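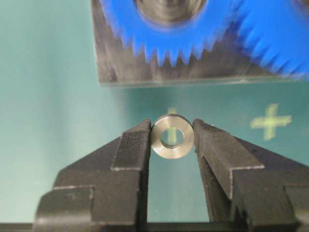
Garnatmont, January

Rules for Robots, and for the People Who Work With Them
A guide for readers ages 8 to 12

A robot arm can hold a small metal ring between two fingers. Before it is allowed to do so, people have to agree on many things. How hard may the fingers press? How fast may the arm move? Who may stand nearby, and who may press the start button?

The answers to these questions are called rules and standards. This guide explains what they are, who writes them, and how they are used at the Garnatmont Learning Workshop. Words printed in CAPITAL LETTERS are explained at the end.

What is a rule, and what is a standard?

A rule tells you what you must do or must not do in a certain place. "Walk, do not run, in the hallway" is a rule. Your school can make a rule on Monday morning and use it the same afternoon.

A STANDARD is a written agreement that many people share. Engineers, factory workers, safety inspectors and scientists from different countries meet and discuss one subject until they agree on the wording. Then the standard is published, and anyone who builds or uses that kind of machine can follow it. Standards are the reason that a screw bought in one town fits a nut bought in another. There are standards for the thickness of paper, for bicycle helmets and for the plugs on electric lamps. There are standards for robots, too.

There is also a third thing, called GOOD PRACTICE. This means the sensible habits of people who do a job well. Putting a tool back in its place is good practice. It may not be written in any law, but a careful worker does it every time.

Why do robots need rules?

A robot arm is moved by motors. The motors do what the computer tells them to do, and they do not get tired. They also do not know what a hand is. A person who bumps into you in the hallway feels the bump and stops. Many robots cannot feel a bump at all, unless somebody has given them a sensor for it.

For this reason, the people who plan a robot's work must think ahead. They write a list of everything that could go wrong. This list is part of a RISK ASSESSMENT. For each item on the list they ask two questions: How likely is it? How badly could someone be hurt? The most serious items are dealt with first.

You can try this at home with an ordinary job, such as carrying soup to the table. What could go wrong? The bowl could be too full. A toy could be on the floor. Now decide what to change before you pick up the bowl. You have made a small risk assessment.

Rules about holding things

The part of a robot that takes hold of an object is called a GRIPPER. A gripper with two fingers works a little like your thumb and first finger when you pick up a coin.

The metal ring at the top of this page is held by its outer edge. The finger tips have pads with fine ridges. Ridges help a finger to grip, in the same way that the sole of a sports shoe helps you to stand on a smooth floor. The flat face of the ring points outward, and you can look through the hole in the middle.

The workshop follows these rules for gripping:

Use the smallest force that holds the object safely. Too much force can bend a part or crack it.

Keep human fingers away from robot fingers. The space between two closing parts is called a PINCH POINT. A door hinge is a pinch point, and so is a gripper.

Do not hand an object to a robot unless the job has been planned that way. Put it down, step back, and let the robot collect it.

Plan for a dropped object. Before the work begins, everyone must know what happens if the part falls. The usual answer is that the robot is stopped first and the part is picked up afterward.

Rules about marks and places

People can look around a room and find a cup that has been moved. Many robots need more help. One kind of help is a mark on the work surface, such as the yellow-green plus signs on the blue-green surface near the ring. Simple shapes in a color that stands out are easy for both people and cameras to find.

A mark is only useful if everyone agrees to leave it alone. At the workshop, no one may cover, move or draw over a mark on a work surface. A mark that is damaged must be reported to the person in charge, and the work waits until it has been replaced.

The workshop also asks that the work surface hold only what the job needs. Snacks, pencils and drinks stay outside the work area.

Rules about the space around an arm

Every robot arm can reach only so far. The whole space that it can reach is called its WORK ENVELOPE. Imagine standing in one spot and swinging your arms in every direction you can. The space your hands pass through is your own work envelope.

The rule is short. When the power is on, people stay out of the work envelope.

At our workshop, visitors stand 90 centimeters behind the edge of the envelope, at a line on the floor. That is close enough to see well and too far to touch anything. Other places use other distances. A large, fast robot in a factory needs much more room and often a fence with a locked gate.

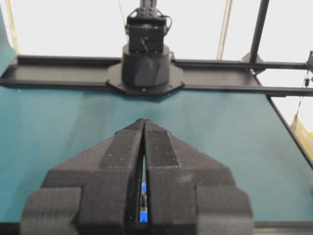

Youth and Schools Department, Garnatmont Learning Workshop

An arm must also be fixed firmly in its place. If its base is loose, the arm may shake or tip, and its work envelope is no longer where people expect it to be. The arm across the table has a black mounting plate with eight sides, and the plate is bolted to a long beam. Bolts like these should be on every inspection list.

When there are more arms than one at a table, their work envelopes may overlap. In that case the people in charge must decide which arm may enter the shared space, and when. It is the same idea as taking turns at a narrow bridge. The arm that is waiting should rest in a safe position, and its program should not let it start until the shared space is free.

Cables need rules as well. A cable must have enough slack for the arm to bend and turn. It must not have so much slack that it can catch on something. Cables are looked at before each session, and no one pulls on them.

The stop button

Robot work areas like ours have an EMERGENCY STOP. It is usually a large red button, and it is made to be easy to find and easy to press. Anyone may press it. You do not need to ask first, and you will not be in trouble if the danger was smaller than you thought.

After the button has been pressed, the robot must stay stopped. It may not start again by itself when the button is released. A trained adult must check the area, find out what happened, and start the robot again on purpose.

Every session at the workshop begins with a test of this button. If it does not work, the session does not take place.

Who does what?

Three jobs must be filled before a robot at the workshop is switched on.

The operator gives the robot its commands and watches it the whole time. The operator does not read messages or chat while the arm is moving.

The safety watcher looks at the people. This person stands within reach of the emergency stop and makes sure that everyone is behind the line.

The recorder writes down what was done and anything unusual that happened. The notes are kept in the Kulkarni Room, where any member of staff may read them.

Marek Jurčo trains the operators. "I ask new operators to say each step out loud before they do it," he explains. "If they cannot say it, they are not ready to press anything."

Why are the notes so important?

A small problem today may be a sign of a larger one. Suppose that a gripper drops a part on Friday, and the recorder writes it down. If another recorder finds the same note from the week before, the staff know that they must look for a cause.

Our written record now has 765 entries. Most of them are very short. Many say only that the stop button was tested and the cables were checked. These entries are useful because they show that the checks were done.

Lovisa Eide reads the record at the end of each month and decides whether a rule should be changed. Rules are not meant to stay the same forever. When people learn something new, the rule is rewritten and everyone is told.

The idea is an old one. The Moltier Mill, which once stood beside our building, posted its first sheet of machine rules in 1894. It told workers to tie back long hair and to roll up loose sleeves near moving belts. Both rules are still on our list.

Before you visit

Please read this list with an adult.

Tie back long hair. Leave scarves and long necklaces in the coat room.

Wear closed shoes.

Listen for the operator's call of "Arm moving." Stand still behind the line until you hear "Arm stopped."

Ask before you touch anything, even if it is not moving. A robot that is still may be waiting for its next command.

If you see something that worries you, say "Stop" in a loud voice.

Something to try in class

Work in pairs. One student is the robot and may do only what the other student says. The task is to pick up an eraser and place it on a paper mark. Before you begin, write down rules for the robot's speed, for the space around it and for the word that means stop. After the first try, talk about your rules and rewrite any that were not clear. Exchange your list with another pair and see whether they understand it without your help.

Words to know

EMERGENCY STOP: a control that stops a machine quickly when there is danger.

GOOD PRACTICE: the careful habits of people who do a job well.

GRIPPER: the part of a robot that takes hold of objects.

PINCH POINT: a place where two parts come together and could trap a finger.

RISK ASSESSMENT: a careful study of what could go wrong and what to do about it.

STANDARD: a written agreement on how something should be made or done.

WORK ENVELOPE: all of the space that a robot arm can reach.

Teachers may copy this page for use in the classroom. Classes that wish to visit should write to the Youth and Schools Department and include the age of the students and the number of adults who will come with them.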